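Ralitz Learning Pages
Robots and Machines, Part 4
How a Robot Is Shown a Job
Text by Mairéad Ó Súilleabháin. Checked by Finbarr Ó Súilleabháin.

A robot arm is a chain of stiff parts joined together. The places where the parts join are called joints. Most joints have a motor inside, and each motor has a sensor that measures how far the joint has turned. At the end of the chain there is usually a gripper, which opens and closes.

None of this tells the arm what to do. One way to tell it is to write a program, which is a list of exact instructions. Programs work well when every part is always in the same spot. If a part is a little to the left one day and a little to the right the next, the list gets very long. Another way is to show the robot the job. Engineers call this teaching by demonstration.

Two ways to show a job

The first way is by hand. The person takes hold of the arm and moves it. The motors are set so that they carry the weight of the arm but do not push back, and the arm feels light. As it moves, the sensors in the joints measure every angle, and a computer saves the measurements.

The second way is by remote control. The person does not touch the arm at all. He or she moves a controller, and the arm copies the movement. Some controllers are held like a game controller. Others are small copies of the arm, with the same joints in the same order. When the person bends the small arm at the elbow, the large arm bends at the elbow too. The long word for this is teleoperation. "Tele" comes from a Greek word that means "far."

At the Watano workshop, Clodagh Fitzgerald teaches arms by remote control. Her controller is called the Paiva. It saves the position of the arm 20 times each second. A demonstration that lasts 16 seconds therefore gives 320 saved positions (20 times 16). You can check this on paper.

What the robot saves

A demonstration is saved as a set of numbers with pictures to match. The numbers are the joint angles and how far the gripper is open. The pictures come from a camera. On many arms the camera is fixed to the wrist, close to the gripper, and moves wherever the wrist moves.

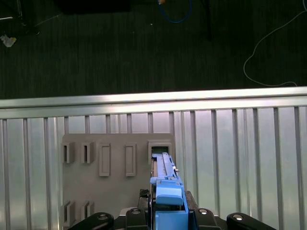

Each picture is stored with the numbers from the same moment. This matching matters. If the pictures were late by even half a second, the computer would connect the wrong picture with the wrong movement. The arm might then close its gripper before it reached the part.

A wrist camera has one weak point. It sees what is near the gripper very well, but it can miss things behind it or off to the side. Some workshops add a second camera on a stand. The second camera stays still and shows the arm from farther away.

Why one showing is not enough

Suppose you taught a friend to put a key in a lock, and your friend could only copy your hand exactly. If the door were moved by the width of a finger, the key would hit the wood. A robot that has seen one demonstration has the same problem.

For this reason the job is shown many times, with small changes. The part may start in a different place. The arm may come from the left, then from the right. Clodagh's first set for one job had 77 demonstrations. The arm learned to reach the right area but often stopped short of the slot. She continued until the set had 200.

The computer then looks for what the demonstrations have in common. This step is called training. After training, the computer can take a new picture and choose a movement that fits it, even when the picture is not exactly like any of the saved ones. The finished result is called a policy. (A policy in school is a rule about what to do. In robotics the word means nearly the same thing.)

Jobs in tight spaces

Some jobs are harder to show than others. Moving a block across an empty table is easy, since there is nothing to bump into. Working inside a machine is difficult. There are cables, edges and small parts on all sides, and the gripper has to pass between them. 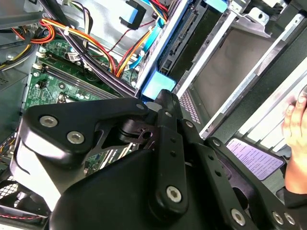
In a tight space the person who gives the demonstration moves slowly. Quick movements are hard to correct, and a gripper can pull on a cable without the person feeling it. Some controllers solve part of this problem with force feedback. When the gripper pushes on something, the controller pushes back on the person's hand.

The Paiva does not have force feedback. Clodagh has to watch for signs of contact instead, such as a cable that bends or a part that stops when it should still be sliding.

Good demonstrations and bad ones

Darragh Mac Suibhne sorts the demonstrations before training. He plays each one back and decides whether to keep it. He uses these rules:

Keep it if the job was finished and the movement was steady.
Keep it if there was a small mistake and the person fixed it.
Remove it if the part was dropped and left there.
Remove it if the arm stood still for a long time at the start.

The second rule surprises many people. A mistake that gets fixed is useful because it shows the robot how to recover. If a robot has only seen perfect work, it has no saved example of what to do when a part goes in crooked - and sooner or later a part will go in crooked.

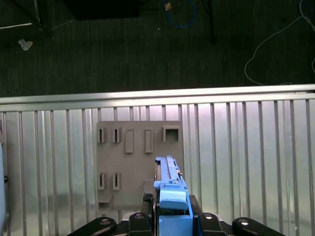 The last rule is about wasted data. If many demonstrations begin with a long wait, the computer may learn that waiting is part of the job. Then the arm does nothing when it is switched on. Darragh has seen this happen with a practice set named Nistuneo, and the beginning of every recording had to be trimmed.

Try it with a partner

You need a cup, a spoon and a scarf.

1. One person is the robot and covers his or her eyes with the scarf. The robot sits at a table and holds the spoon.
2. The other person is the teacher. The teacher holds the robot's wrist and guides the spoon into the cup. Do this three times.
3. The robot now tries alone, with the scarf still on.
4. Move the cup a little to one side. The robot tries again.
5. Repeat all the steps, but this time the teacher may only speak.

Write down which kind of teaching needed more time and which gave better results after the cup was moved.

Words to know

Joint: a place where two parts of the arm meet and can turn.
Demonstration: one complete showing of a job.
Teleoperation: moving a robot from a distance with a controller.
Training: the step in which a computer finds patterns in the demonstrations.
Policy: what the robot uses after training to choose its next movement.

Part 5, by Bríd Ó Riain, explains how grippers hold soft things.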